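Grusdale Craft Room – your questions

Same questions keep coming in by email so have put the answers in one place. Will add more when I get a minute. Margit Granström, for the craft room.

Do I need to book?
For the open table, no. Turn up, find a chair. For a taught session yes, we only have 14 places and the paper marbling one goes quickly. Book by email or put your name on the sheet by the door.

What does it cost?
Open table is free if you bring your own things. Taught sessions are 18 pounds, materials in. Concession rate is 14, just say when you book, no proof needed. Children under eight free with a paying grown up, but they do need a grown up. Not a creche.

What should I bring for the colouring evenings?
Whatever you like using. We have pencils, felt tips and a big tub of wax crayons, mostly short ones by now. If you've got good pencils keep them in your own tin with your name on, they wander. Books – bring one or use our loose sheets. Loose sheets are photocopies so the paper is thin and won't take anything wet. Watercolour pencils used dry are fine.

Which pencils should I buy to start with?
Depends who you ask. Ingvild Söderlund teaches the drawing sessions and says a set of 24 and no bigger, learn to mix. I started with 40 and used nine of them. Soft ones blend better and break more. Hard ones hold a point for small patterns. Buy one or two singles first if the shop lets you, and try them on the paper you'll really be using. Cheap set plus decent paper beats it the other way round, in my view.

My pencils keep snapping in the sharpener. What am I doing wrong?
Probably the sharpener. Blades go blunt and everyone forgets. New one costs next to nothing. If it still snaps, the lead is likely cracked inside from being dropped, not a lot you can do. Turn the sharpener and hold the pencil still, helps a bit. There's a hand crank one on the window sill, please empty it.

Can I use the glitter?
Yes, on the tray. Only on the tray.

Do you sell materials?
A few. Card blanks, glue sticks, black fineliners, lino in two sizes, brushes when Kjell remembers to order them. Anything else, try the shop in Vik, they're good on yarn and beads and will order in paints if you ask. We don't do refunds on opened glue.
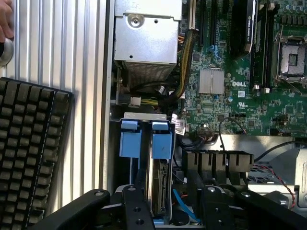
Inside of a Dell workstation, case on its side.

What's in the Idoter box?
Idoter is our swap scheme. You put in supplies you've gone off, you take something of a similar sort. Stamps, ribbon, half used pads, odd balls of wool, all welcome. No dried up paint please. No open tubs of anything. It isn't weighed up to the penny, but don't leave a single button and go off with a set of inks. Liv Eide sorts it out once a month and anything that has sat there too long goes to the school.

Is there anything for left handers?
Four pairs of left handed scissors, green handles, in the top drawer. Also a left handed rotary cutter, ask for that one, its kept locked away. If you smudge when you draw, put a scrap of paper under your hand and work from the right hand side across.

Can I leave a project to dry?
Yes, on the rack, with your name and the date on a bit of masking tape. One week. After that it moves to the shelf in the corridor, and things do get knocked there. Clay and papier mache take longer so tell us first.

Are you open in August?
No. Whole month shut. Bring work home before then, we clear the rack.

Do you run card making for groups?
We do – up to 14 people, we need a fair bit of warning though. Alvar Granström takes those bookings. Tell him how many, what ages, and if anyone needs step free access. The side door has a ramp, the front has two steps.

Where's the big guillotine gone?
Promia have it for a new blade. Use the small trimmer in the meantime, three sheets at a time at the very most. It wont do mountboard, please stop trying.

I found a paint brush roll, blue stripes. Whose is it?
In the lost property drawer now, along with five thimbles and one glove. Come and have a look.

Contact: ask at the desk or email the craft room | © Grusdale Craft Room | Page last changed March 2026 | Back to top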